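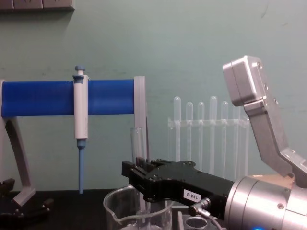
The teaching laboratory at Stulville holds 385 items of shared glassware, and every term the same argument returns: should the bench be cleared completely between sessions? In our view it should not. A beaker, a rack and a pipette stand that keep their places save time and spare breakage.

Search this site Enter keywords Go

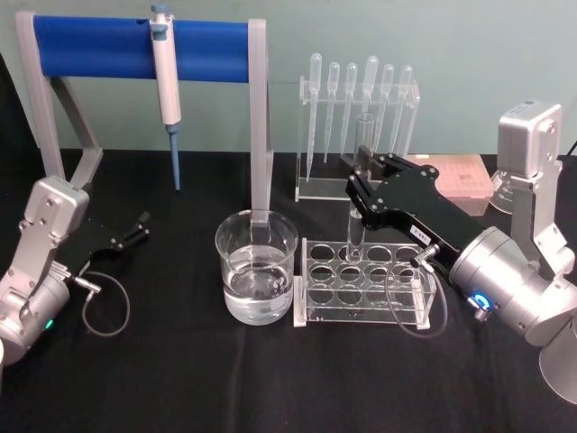
A pipette hung upright on its stand, with water and rack within reach.

Pipettes in particular belong on a stand – a drawer invites bent tips and residue in the barrel. Test tubes should go back to the rack after rinsing. The guidance issued in June asks for this, and it deserves firmer support.
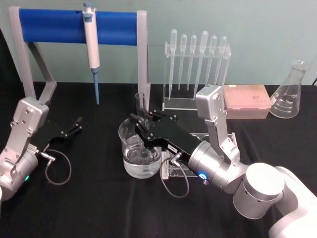

Melina Psarras disagrees, writing that a fixed layout suits whoever designed it, and that left-handed students at Undell had to rearrange theirs every time.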